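2 min read

Last September I stopped buying sauces for one month. I want to write down what I learned, because three friends asked me the same thing this week.

1/ I am not against ketchup. I grew up with it on pasta, on eggs, on bread when there was nothing else. But one evening I put all the open bottles from my fridge door in a row and felt a little ashamed.

2/ Most of them had only a spoonful left. I buy the new one before the old one is finished. My mother, who cooked for five people every day, would never do this.

3/ So the rule was simple: finish what is open, and make the rest at home.

4/ Tomato sauce was the easiest. 900 grams of ripe tomatoes, one onion, vinegar, a bit of sugar, salt. Cook it slowly with no lid. From this I got 342 grams. I weighed it twice, it seemed so little!

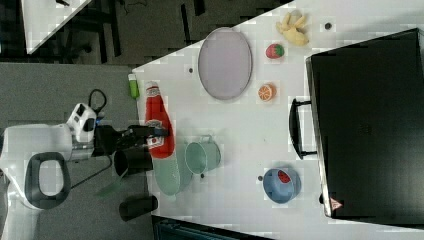

Aranka Oláh
Home cook and translator

5/ The taste is different from the bottle. It is less sweet, and you can feel the onion. My son said it was "soup that forgot to be soup." He ate it anyway.

6/ Mustard was harder. The first one was so bitter that I wanted to throw it away. Boglárka Kovács wrote to me that it must rest in the fridge for a few days. She was right – on day five it was a normal mustard.

7/ Mayonnaise I made four times and it broke two times. I have no wisdom here. I went back to the one from Veres, the small shop near the tram stop.

8/ About jars: please write the date on them. I used paper tape and a pencil. With a marker it looks nicer, but then you wash it three times and it is still there.

9/ Did I save money? A little. Tomatoes were cheap in September. In winter I would not try it, the price is double and the taste is half.

10/ What stayed with me after the month: I keep two open bottles and no more. When I want a third one, I first cook something that uses up the old. Usually it is beans.

11/ If somebody wants the mustard recipe, write to me and I will post it tomorrow morning. It needs 200 grams of seeds and a good blender.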